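The notice went up on the fence at the old Nimbridge bakery sometime in May, and I walked past it for two weeks before I stopped to read it. In my defense it was zip-tied about a foot off the ground, facing the bus stop bench, so you really had to be sitting down and bored to notice.

Anyway, I have read it now, and then I went home and read the whole application, which took me most of an evening and a pot of tea. The short version is that Owusu wants to knock down the bakery and the two garages behind it and put up a building with 154 apartments. There would be shops along the street side and parking underneath, with the driveway coming out on Onis Lane.

I should say up front that I'm not against it! I rent. I've been renting in Urkidum for long enough to watch my rent go up every single year, and I would love for there to be more places to live within walking distance of the library and the good produce market. The bakery has been shut since before I got my dog, and she's an old lady now. What's there is a roof with a tree growing out of it.

But Onis Lane. If you don't know it, it's the skinny one that runs behind the school playground, with a sidewalk on one side only, and even that gives up halfway along where the hedge has taken over. Two cars can't pass each other unless one of them backs into somebody's driveway. The traffic study says the building would add about 80 trips in the busiest morning hour, and it calls that "a modest increase." Maybe it is modest on a normal street. I walk the dog down there at 8:15 and I would like whoever wrote that to come with me one morning (bring treats, she'll love you).

I went to the open house to ask about it. It was in the learning center by the river, the one with the classrooms and the workshop, and there was a decent crowd, more than I've seen at one of these in years.

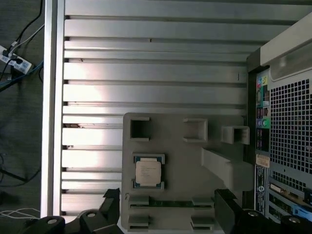
Computer parts in a gray holder at the learning center.

The boards with the drawings were set up down the hallway and you shuffled along them in a line, like at a buffet. Jacinto Trujillo was there for the developer, and I'll give him credit, he stayed late and he didn't get snippy with anyone, even the man who wanted to talk about the 1980s sewer work for a very long time. When I asked why the driveway couldn't come out on the main road he said the city engineers didn't want another curb cut so close to the light. Then I asked whether they'd fix the sidewalk on Onis Lane, and he said it was "under discussion," which I wrote on my hand so I wouldn't forget the exact words.

Akua Dogbe from my building came along too and asked the better question – how many of the apartments will have two bedrooms or more? Not many, as it happens. Mostly studios and one-bedrooms. She has two kids and has been looking for a bigger place since last summer, so she was pretty deflated on the walk home.

So I'm writing a letter. I want to say yes to the apartments, please add some family-sized ones, and please make them build a proper sidewalk all the way along the lane before anybody moves in. The comment form on the city website cuts you off at 600 characters (I found this out the hard way, after typing for half an hour), but you can mail or drop off as long a letter as you like at the planning counter. Put the address of the bakery at the top so it gets into the right folder.

If you live near the lane and want to read my draft, leave a comment and I'll send it over. I'm also going to try to get some pictures of the morning school run this week, if the dog will stand still long enough.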